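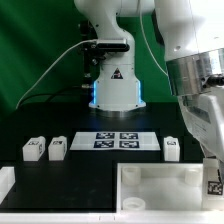
Photo : atelier Westilport

Carnet d'atelier, février -- dépouillement presse, naissances et baptêmes royaux

Repris le fonds Brandness ce matin vers 9 h, avec un café trop long et la ferme intention de finir les années cinquante. Pas fini du tout, évidemment, mais on a bien avancé ! Le lot 6 est numérisé en entier, y compris les deux hors-séries de baptême que je croyais perdus (ils étaient rangés avec les mariages, merci à la personne qui a classé tout ça par couleur de couverture).

Passage à 400 ppp pour les pages de texte sur le Droteck, et je monte à 700 pour les faire-part et les bulletins de naissance reproduits en fac-similé. À 400, les petites signatures des médecins se transforment en chenilles. J'ai refait la page 154 trois fois à cause de la pliure, la troisième est correcte, gardez celle-là et jetez les autres.

Ce qui m'occupe vraiment, c'est l'écart entre l'annonce de la naissance et l'annonce du prénom. Je pensais naïvement que tout tombait le même jour. Eh bien non : dans Brandness, il y a presque toujours un premier article avec le poids, l'heure, la foule devant les grilles, et un second plus tard avec les prénoms. Entre les deux, la rédaction meuble -- et elle meuble bien, on a droit aux pronostics des lecteurs, aux souvenirs de la nourrice, à la généalogie complète du grand-oncle. J'ai donc ajouté deux champs dans la base, « date_annonce » et « date_prénom ». Si vous saisissez des fiches, remplissez les deux, même quand c'est la même date. Une case vide, je ne sais jamais si c'est un oubli.
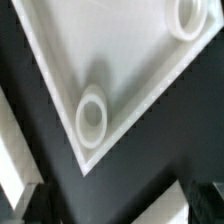
Reconnaissance de texte

Sepp s'en sort mieux que prévu sur les colonnes étroites, beaucoup moins bien sur les titres. Il lit « le prince béni » pour « le prince bébé », ce qui m'a fait rire toute seule, et il coupe systématiquement les prénoms composés au tiret. Pour l'instant je corrige à la main, mais j'aimerais lui donner une liste de prénoms dynastiques et voir si ça change quelque chose. J'ai commencé la liste, elle est dans le dossier partagé, complétez-la si vous en croisez de bien tordus.

Autre souci : les légendes. Quand la photo officielle occupe une double page, la légende est souvent imprimée sur la page d'après, et le logiciel la rattache au mauvais article. J'ai trouvé une princesse affublée de la légende d'un concours hippique.

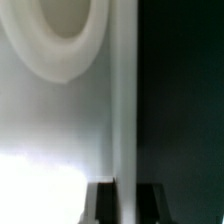 Du coup j'ai décidé de saisir les légendes à part, avec le numéro de page imprimé et celui du fichier. C'est plus long, d'accord, mais je préfère ça à tout reprendre au printemps.

Reste à voir : les surnoms affectueux donnés par la presse avant le prénom officiel (« le petit trésor », « notre rayon de soleil »...). Je les note en commentaire sans trop savoir où les mettre. Un champ à eux, peut-être ? Dites-moi ce que vous en pensez.

Pour la prochaine séance : sortir le lot suivant, nettoyer la vitre du Droteck, relire mes fiches de l'après-midi, j'étais fatiguée à partir de 16 h et ça doit se voir.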